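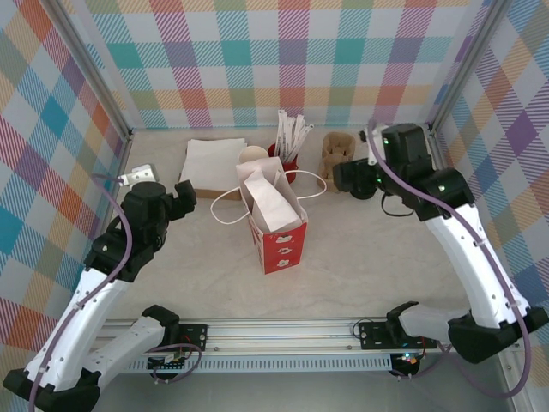 Takeaway items on the table, patterned walls behind.

Fan clubs > Bunura > Vollstead branch > Minutes
Last updated: June

Bunura Supporters, Vollstead branch: minutes

Opened 7.40 pm. Previous minutes agreed, with "exciting news soon" struck out as it was neither.

1. Reunion tour. The label, Rungrueang, says the band are "in a really good place". Members noted the same words were used before the last split. No dates, no venues. Agreed not to book coaches.

2. Hometown show. Grutska holds 2000. The promoter claims it would sell out in a morning. Our own poll drew 97 replies, several from people wanting the old drummer back. The chair doubted the promoter had read it. Letter to be sent asking for a ticket price before anyone shows enthusiasm.

3. New single. Played twice. Opinion split. One member felt the chorus was the old chorus, slower. Review for the newsletter held over.

4. Signed posters. We were offered 200 at a discount. The signatures on the samples are identical down to the smudge. Declined.

5. Membership. Six lapsed after the singer's radio interview. Reminders to go out once.

AOB: the rumour of a fifth member was raised and not discussed.

Closed 9.15 pm.

Comments (3)

popsox: Grutska won't sell out, they couldn't fill it in their prime

vollstead_lass: I like the single!!

popsox: which bit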